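House rules for the arm bench, finally written down

Been promising this post for months. Quick one, between runs, so excuse the typing.

Some background if you're new. I run the arm bench at Hasanine, small shop, soft goods mostly. Folding, picking, sorting, handing over. We have rules. For a long time the rules lived in my head and on a strip of tape stuck to the controller, and then in December Algirdas Lill came over from Bretance for a week and asked me where the written version was. I showed him the tape. He was polite about it.

So I wrote them down that evening. Then he crossed half of them out.

His complaint was that mine were all moods. "Be careful near the hand." "Don't run it too fast." You can't check those. A rule you can check has a subject and a verb and somebody's initials next to it. Fair. I was annoyed for a day and then I rewrote the lot.

What we have now, more or less in the order I nag people about it.

The stop button is in reach of whoever is running the job. Reach means seated, arm out, no leaning. We had it on the far post for ages, the electrician put it there and it stayed there. I moved it in an afternoon. Go sit in your own chair and try yours, I'll wait.

One person has the pendant. That person says "moving" out loud before anything moves. Yes it feels silly. You say it anyway, even alone in the room at 7 am. I've caught myself skipping it when alone and then skipping it when not alone, which is the whole problem.

Hands out before power on the joints. No reaching in to straighten something while it's "only paused". Paused is live. If I could get one line tattooed on the people who visit, that one.

First run of the day is slow. We cap it at 20 percent for the first pass and somebody watches the full pass, no phone. Then normal speed. If the program has been edited, even one waypoint, it counts as a first run again. People argue with me on this. Small edit, same path, what could happen. Well, I once typed a height in wrong and drove a perfectly good hand into a perfectly good table, so.

Speaking of which, the risk assessment. There's a proper way of doing it and there are proper standards for it and you should read the ones that apply where you are, I'm not going to paraphrase them badly on a blog. What I will say is that the assessment is for the whole setup. Arm plus hand plus whatever it's holding plus where the people stand. We did ours for the arm, filed it, then bolted a different hand on and carried on like nothing had changed. Algirdas found that in ten minutes. Not my best morning. Redone now, and there's a line on the change sheet that says "new end effector = new assessment" in capitals.

The change sheet! Ok. The change sheet is paper. I know. We tried Mondal for it, which is decent software and I still use it for ordering, but at the bench nobody takes their gloves off to log in. Paper on a clipboard, pen on a string. Date, what changed, who. We're at entry 871 and maybe a third are in handwriting I can't read, still better than the login thing.

Payload. Write the real number into the controller, hand included, cable included. The default is wrong for you. It's wrong for everyone. If the arm thinks it's carrying less than it is then the contact detection is guessing, and you're trusting it not to.

Cables and sleeves. Anything that flexes gets looked at weekly, the bend points first. Zip ties count as wear items. I don't care how good the zip tie is.

Hand checks. This is the section that got longest after the rewrite, so I'll give it some room.

We used to check the hand when it did something weird. Now it's before each session and again every 50 cycles, power off, with a light. The sheet has 3 boxes and that's it — tips, joints, mounting. Tips gets ticked if none are split or loose. Joints if there's no grit and no play. Mounting if the screws are where the paint marks say they should be. Had a longer version with a dozen boxes and guess what, people ticked down the column without looking. Shorter sheet, more looking. Vuma, where I did some contract work, ran it the same way and I should have stolen the idea sooner.
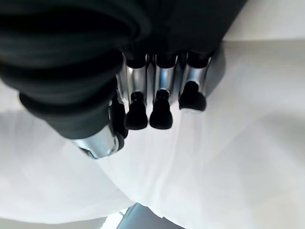 Fabric is where the hand check earns its time, more than with hard parts. Cloth finds every gap you've got. Look at the spaces between the metal segments of those fingers, narrow and dark, and think about what a loose thread does in there over a few hundred cycles. The tips are black rubber and they're the part that meets the cloth when it grips, so those get wiped at each check, dry lint free wipe, no solvent unless the maker says so. White fabric is handy for this since it shows up whatever the rubber leaves behind. It also washes out badly under a strong light, and a crease can pretty much vanish, so if you're relying on a camera down at the wrist fix your lighting before you blame the software. We write the lamp setting on the sheet now as well. Another Algirdas thing.

And check under the cloth. Separate rule, has its own line. Before a run you lift or press flat anything bunched up, becuase folds hide stuff and the arm plans as if the table is the table. Tape measure, mug, somebody's scissors once. If it belongs there it goes on the setup drawing. If it isn't on the drawing it comes off the table.

Last bit, visitors. Marked line on the floor, they stay behind it, tie hair back even behind the line. Whoever brought them is responsible for them. No demos on a program that hasn't had its slow pass that day, doesn't matter who is asking or how important thier badge is.

What I haven't sorted: how to write a rule for handover between two operators mid job. Right now it's "tell the other person what state it's in", which is a mood again, I know. If you have wording that works send it over. I'll post the blank sheet once I've retyped it, the current one has coffee on the mounting box.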